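Moltness Shared Workshop
Evening Course in Home Robotics
Handout 4: Building and Testing a Hand-Held Two-Finger Gripper
Issued July 17, 2023

Purpose of this handout

This handout accompanies the fourth session of the course. It covers the final assembly of the hand-held gripper, the adjustment of the fingers, and the first tests on household objects. Participants are expected to have completed the handle and cut the linkage arms before the session. Anyone who has not done so should speak to the instructor at the start of the evening, as a limited number of prepared arms can be borrowed.

The gripper is the end part of the Fosar arm that the course will assemble in its second half. It is built first as a hand tool. Working in this way allows each participant to learn how the fingers behave before any motor is fitted, and it makes faults in the linkage easier to feel.

Terms used

Handle: the part held by the operator. In the course design it carries a ribbed cover plate.
Linkage: the set of arms and pins that joins the handle to the fingertips.
Pivot pin: a metal pin on which an arm turns.
Fingertip: the part that touches the object.
Pinch: a grip in which a thin object, such as a sheet or a wall, is held between the two fingertips.
Wrap: a grip in which the fingers close around the outside of an object.
Play: unwanted movement in a joint.

Before assembly

Clear the bench and lay out the parts in the order given on the Dvorak parts sheet. Check each arm against the paper template. Edges left by the saw or the printer must be smoothed before the pins go in. A burr inside a pin hole will feel like a tight joint, and it is often mistaken for a pin of the wrong size.

Participants using their own printed parts should note that holes usually come out slightly small. Open them by hand with a reamer. A power drill tends to melt the plastic and should not be used for this step.

Safety glasses are required whenever pins are being pressed. Fingers must be kept out of the space between the arms while another person is holding the handle.

Assembly

1. Place the inner arms on the handle and insert the lower pins by hand. Do not press them fully home at this stage.

2. Fit the outer arms. Move each side through its full travel. The two sides should open and close at the same rate. If one side leads, remove it, turn it over and try again before altering any part.

3. Press the pins home one at a time, moving the linkage after each. A joint that becomes stiff should be backed out slightly and eased. Oil is not to be used on printed parts.

4. Attach the fingertips with the fasteners supplied in the Curkalov kit. Tighten them only enough to stop rotation.

5. Close the gripper on a sheet of plain paper and pull the paper gently. It should resist evenly across the width of the fingertips. If it swings to one side, the fingertips are not parallel and must be reset.

6. Fit the cover plate last. The small crosshair at its front center is the reference mark for the measurements in Handout 5 and should be left uncovered.

Adjusting the pinch

The pinch is the more demanding of the two grips and is treated first. The wall of a light cardboard box is a suitable object. It is thin, it bends under too much pressure, and it gives the operator a clear edge to aim for. One fingertip passes inside the box and the other stays outside, and the two close on the wall between them. 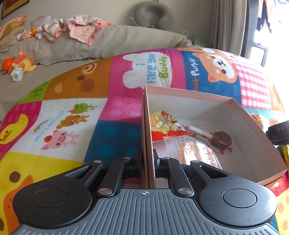

The approach should be made in line with the wall. When the gripper arrives at an angle, one fingertip touches early and pushes the box away from the operator. Beginners commonly respond by squeezing harder, and the box then turns on the surface. The correct response is to open the fingers, bring the handle back into line and approach again.

Pressure is set by feel. Close the fingers until both are in contact, pause, and then add a small amount of force. The cardboard should not crease. Participants who find this difficult should practice on a folded strip of card held in a bench clip before returning to the box.

The folded rim of a box is thicker than the wall beneath it. If the fingers close only on the rim, they may slide upward when the box is lifted. Reach down far enough for the fingertips to have contact below the fold, where the box design allows it.

Choosing a test surface

Tests carried out on a bare workbench give cleaner results than the same tests at home, and the two sets should not be mixed in one table. A hard, smooth surface lets a light box slide. A quilt, play mat or bed gives way underneath, so that the box tips as the gripper pushes down. Both conditions are useful. The arm will eventually be asked to work in ordinary rooms, and a patterned blanket is a fair stand-in for the backgrounds found there.

Record the surface by name in the logbook for every test. "Soft" is not sufficient. Write "quilted mat on bed," "carpet," or a similar plain description. Note also whether the light came from a window or from a lamp, because these notes will be needed when the camera is discussed in the second half of the course.

Choosing test objects

Objects should be cheap, clean and easy to replace. Packaged snacks serve well. A bag with air in it changes shape when pinched, a single wrapped biscuit or cake is stiff in the middle and loose at the ends of its wrapper, and a sweet on a stick offers two very different places to hold. Clear wrapping is harder for a camera than printed wrapping, and it should be included in each set for that reason.

The following are not to be used: glass, open food, anything containing batteries, and anything heavier than the limit given on the parts sheet. Items that have been handled in testing should be set aside and not offered to others.

Procedure for the box test

The test is carried out in pairs. One participant operates the gripper and the other keeps the log. The roles are exchanged after each set.

1. Place an open box on the chosen surface with two or more packaged items inside. Leave space between the items and the wall that is to be gripped.

2. Hold the gripper with the fingers open and the cover plate facing upward. The operator's wrist should be straight.

3. Bring the fingers over the near wall, one on each side, and close them. Avoid touching the items. If an item is resting against the inner fingertip, open, withdraw and record the attempt as obstructed.
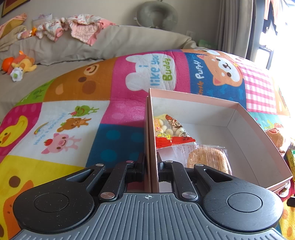 4. Hold the pinch while the log keeper counts slowly to 5. Any slip during this time is recorded, even when the grip recovers.

5. Draw the box a short distance toward the operator without lifting it. Record whether it travels straight or turns.

6. Lift the gripped side slightly, lower it, and release. The fingers should leave the wall cleanly. A fingertip that catches on the rim during release usually indicates that the opening is set too narrow.

7. Repeat the test on the opposite wall, then on a corner. Corners are expected to be difficult, and a failed grip there is a valid result.

Keeping the log

Each line of the log records one attempt. It should give the surface, the object, the type of grip, the result and a short remark. Results are limited to held, slipped, obstructed and missed. Remarks should state what was observed and should avoid guesses about the cause, which belong in the discussion section at the back of the book.

Logs from earlier courses contain 1,325 attempts and may be consulted in the workshop library. They may not be taken home. Participants are encouraged to read the entries from the February course in particular, which used the same fingertip shape and the same kit.

Common faults

Fingers close unevenly: check that the arms are not reversed, then check the lower pins for stiffness.
Fingertips cross when closed: an inner arm has been fitted on the wrong side of its partner.
Grip weakens over the evening: a fastener is working loose. Mark each head with a paint pen so that movement can be seen.
Clicking during closing: there is play at a pivot pin. Replace the pin with the next size up. Glue is not an acceptable repair.
Scuffs and dust on the black housings: these do not affect operation. Wipe with a dry cloth only.

Work to be completed before the next session

Complete the box test on 2 different surfaces and bring the signed log. Repeat the paper test from step 5 of the assembly section on the day of the session and note the result at the head of the page. Read the section of the course book on fingertip materials.

Grippers may be stored on the labeled shelf beside the tool cabinet. The fingers should be left open, and a tag with the bench number must be tied to the handle. Pins and fasteners left on benches at closing time will be returned to general stock.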